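宝宝推车防雨罩与车轮的清洁、晾干和收纳方法

更新:2019年12月

雨季用过几次之后,推车最容易出问题的地方是防雨罩和轮子。防雨罩叠着收起来,几天就有霉味;轮轴里进了泥沙,推起来会发涩,时间长了刹车也不灵。下面的步骤我自己用了两年多,推车是Trostmont的四轮款,防雨罩是后配的Kivholm通用型。别的牌子结构大同小异,拆装之前先翻一下说明书。

需要准备的东西

软毛刷一把,旧牙刷一把,棉布两三块,中性洗洁精或宝宝奶瓶清洗剂,温水一盆,硅基润滑剂一小瓶,晾衣夹若干。不要用含氯漂白剂,透明罩会发黄变脆。也不要用酒精擦透明窗,擦完容易起雾,擦不回来。

整套做下来,动手的时间约136分钟,不算晾干。第一次做会慢一些,主要慢在拆轮子。

第一步 先看平时走的路

清洁的重点和推车走什么路有关系。小区里铺地砖的路,轮子上多半是灰;常走旧柏油路的,碎石屑和细沙会卡进胎纹,再往里进到轮轴。我们家每天送大的去幼儿园,来回都是旧路面,所以轮子清得比别人勤。

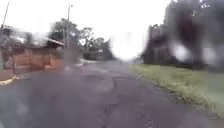

雨天的旧柏油路,路面有修补痕迹,右侧是草地。

如果主要走这类路,建议每两周清一次轮子,每个月拆一次前轮。只在商场和室内用的,三个月拆一次也够。

第二步 拆防雨罩

先把推车刹住,宝宝抱出来,遮阳篷收到最后。防雨罩一般有四到六个固定点,从下往上解:先松脚踏两侧的松紧带,再解车架中段的魔术贴,最后取顶部的挂扣。从上往下拆的话,罩子上的积水会流到座椅上。

拆下来以后提着两个上角抖几下,把水抖掉。不要拧,透明窗和布料接缝的地方一拧就容易开胶。

第三步 清洗防雨罩

1. 浴缸或大盆里放温水,水温不烫手就行,加半瓶盖洗洁精。
2. 防雨罩摊开泡进去,泡16分钟。
3. 透明窗用手掌或棉布轻轻抹,不要用刷子,刷毛会留下细划痕。
4. 布边、魔术贴和透气孔用旧牙刷刷。魔术贴里的线头和毛絮用牙签挑出来,粘性能恢复不少。
5. 换清水漂两遍,漂到没有泡沫。宝宝会伸手摸罩子,有时候还会凑上去舔,洗洁精一定要漂干净。

已经有霉点的,先用小苏打调成糊,敷在霉点上半小时再洗。敷两次还在的霉点基本去不掉了。长在透气孔附近的,我建议直接换新罩。

第四步 清洗轮子

前轮多数是按压式快拆,按住轮叉后面的小按钮往外拔。后轮的卡扣在轴的内侧,要用拇指顶住再拔。拔不下来不要硬撬,先在轴缝里滴一滴润滑剂,等几分钟再试。

胎纹里的石子用牙签或者竹筷头挑。轮轴上常常缠着头发和线,用小剪刀剪断再抽出来,剪的时候注意避开密封圈。然后用湿布擦轮毂和轮叉,最后用干布擦一遍。不要拿水管直接冲轮轴,水压会把沙子冲到轴承里面去。

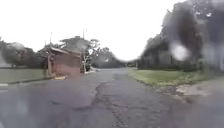 通往路口的湿路面,中间有一条分叉的长裂缝。

推车过裂缝和坑洼的时候,把手往下压一点,让前轮稍微抬起来过去,前轮的万向轴能少受不少力。裂缝和推行方向一致的时候,窄轮容易陷进去,斜着过比较稳。宝宝还小、需要平躺的,路差的时候放慢速度,五点式安全带不能省。

第五步 晾干

防雨罩挂在通风的阴凉处,用晾衣夹夹布边,不要夹透明窗。不要晒太阳,也不要用吹风机热风,透明窗受热会变形。魔术贴的位置干得最慢,收之前用手捏一捏,还有潮气就继续晾。冬天屋里开暖气,一般挂一晚上。梅雨天要挂两天,最好开除湿机。

轮子擦干以后竖着靠墙放,轴孔朝下,里面的水才能流出来。座椅布套如果也湿了,要拆下来单独晾,光晾车架没有用,海绵垫里面的水出不来。

朋友Gearóid Cullinane家用的是Shibata的三轮推车,充气胎,他的做法是洗完顺便查胎压。充气胎冬天掉气快,打气的数值以胎侧印的为准。实心胎不用管这一项。

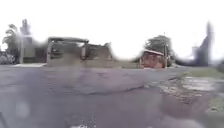 第六步 润滑和装回

轮轴完全干了以后,在轴上薄薄涂一层硅基润滑剂,转几圈,多出来的用布擦掉。不要用食用油,也不要用自行车链条油,这两种都粘灰,过一个星期比没涂还涩。

装轮子时推到底,听到“咔”一声,再往外拉一下确认卡住了。四个轮子装好以后做两个检查:

空车推直线,看会不会往一边偏。偏的话多半是有一个前轮没装到底。

踩下刹车,前后各推一下,轮子不应该转动。刹车片上沾了润滑剂会打滑,要用干布擦净再试。

两项都没问题再让宝宝坐。

第七步 收纳防雨罩

防雨罩卷着收比叠着收好,折痕少,透明窗不容易裂。卷的时候中间垫一块薄棉布,避免透明面互相粘住。我用的收纳袋是Skenov的网眼袋,204克,挂在推车把手上不会把车往后坠。用普通塑料袋的话,袋口不要扎紧。

车上别的东西也尽量放在置物篮里,把手上挂重物,宝宝抱出来的一瞬间车容易向后翻。

常见问题

防雨罩能不能机洗?
说明书写了可以机洗的才行,放洗衣袋,选轻柔档,不脱水。没写的一律手洗。

新罩子有味道怎么办?
先按第三步洗一遍,再挂到通风的地方散味,散到凑近闻不出来再用。散不掉的退货。

没下雨,罩子能不能用来挡风?
风大的时候可以短时间用,透气孔要全部打开,隔一会儿伸手进去摸摸宝宝后颈,出汗了就取下来。进了室内或者上了车马上取掉,太阳底下不要罩,里面温度升得很快。

轮子转起来有响声,清洗润滑以后还是响?
把轮子拆下来单独转,单独转也响的是轴承磨损,找售后换轮子。单独转不响、装上才响的,检查轮叉上的垫片有没有装反。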